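Blog > House and Money > Water

The water softener pitch

May 25, 2023

A flyer from a company called Pfister Water came through the door in April, offering a free test of our tap water. I have never heard of a free test finding that everything was fine, but I booked one anyway. I wanted to see how it was done.

The man was pleasant and stayed for 53 minutes. He put drops in a vial, the vial changed color, and he looked sorry for us. Then came the brochure for a softener called the Virurden, which would cost $2,621 installed, with the salt extra. He said it would pay for itself in two years. I asked him how. He said soap, mostly.

We are a household of two. I went and looked at what we spend on soap, all kinds, dish and laundry and shampoo, and we could stop washing completely and still not get there in two years. I suppose the water heater is meant to make up the difference. The brochure says scale "may affect efficiency," and "may" is carrying a lot of weight in that sentence.
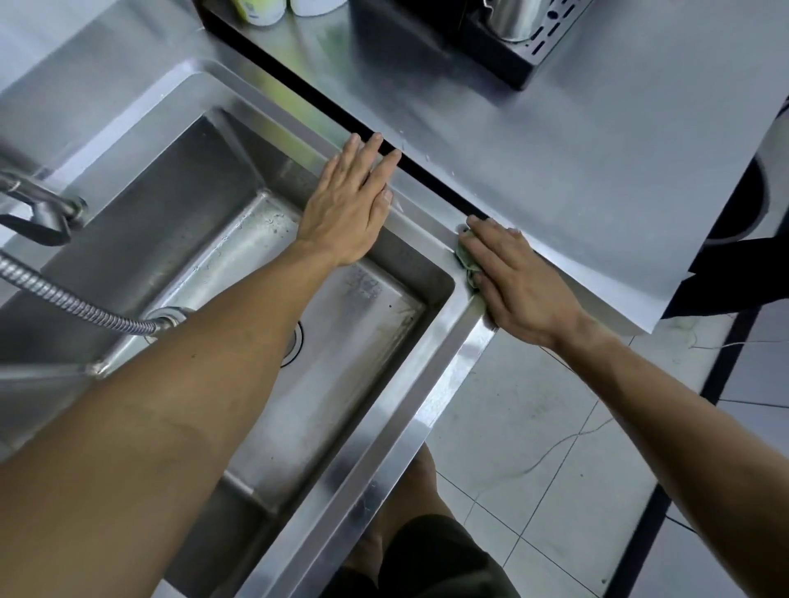 Our sink, water marks and all.

He made a big deal of the spots. Fine, we have spots. Stainless steel shows everything, and a rag with some white vinegar takes care of most of it when I can be bothered. I am not paying that kind of money to be bothered less often.

I don't doubt that hard water exists. My sister-in-law over in Bamholm has it much worse than we do, and her kettle looks like the inside of a cave. She bought a softener and likes it. She also has to haul bags of salt down the basement stairs, and she doesn't care for the taste, so now she buys drinking water at the store -- a cost I did not see anywhere in the brochure.

What I did do was look up the town's own water report, which is free and has no phone number to call at the end. It puts us at moderately hard. The salesman had said "severe."

He has called twice since. The price was lower the second time, so I may wait and see what it is by fall.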